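Skakside long colander review: four months of pasta, potatoes and far too many gooseberries

I bought this in a mild temper, after my old metal colander tipped a whole batch of tagliatelle into the washing-up bowl.

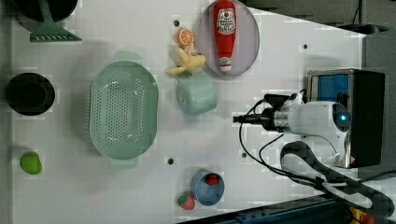
The old one had three little feet, one of them bent, and I had put up with it since my student days. So I went looking for something that would stay put, and ended up with the Skakside, the long one with a tab handle at each end. I have used it nearly every evening since and I am very fond of it!

First, the shape. I had always assumed round was best because saucepans are round, but a long colander sits across my narrow sink with both tabs resting on the edges, so the pasta never touches the bottom. My sink is 414 mm across at the rim (yes, I measured before ordering, and please do the same). In my sister's kitchen, where the sink is wider, it has to stand in the basin and it's a much more ordinary thing there.

Draining is quick. A full pan of penne for five goes in without any chasing about with a spoon, and the water is gone before I've put the pan down. Rice is fine as long as it's basmati or something of that size. Quinoa goes straight through, so I still keep a sieve for that. Red lentils are borderline – I lost perhaps a spoonful when I rinsed them under a strong tap, and none when I turned it down.

Where it really won me over was fruit. We had a glut of gooseberries in August and I could rinse and top and tail a good 560 g at a time, pushing the finished ones to one end and keeping the rest at the other. You can't do that in a round bowl, they all roll back into the middle. Same with new potatoes, same with sprouts.

Cleaning is easy if you do it straight away. Leave starchy water to dry and you'll be at the holes with a brush, as with any colander. Mine has gone through the dishwasher on the top rack more times than I could say and hasn't warped. Tomato sauce did leave a faint blush near one end, which faded after an afternoon on the windowsill.

Grumbles? The tabs are flat, and with wet hands and a heavy load I'd like a bit of a lip to hook my fingers under. It also doesn't nest with anything I own, so it lives on its side next to the baking trays. My friend Grethe Thorlacius has the Breltomex folding one and swears by it for exactly that reason. I borrowed hers for a weekend and it does pack away beautifully, but it sagged when I filled it with potatoes and I didn't enjoy carrying it to the table.

If you have a narrow sink and cook a lot of veg, get it. If your cupboards are tiny, try Grethe's. I've already bought a second for my mum, who uses it for washing salad and, at the moment, for ripening pears.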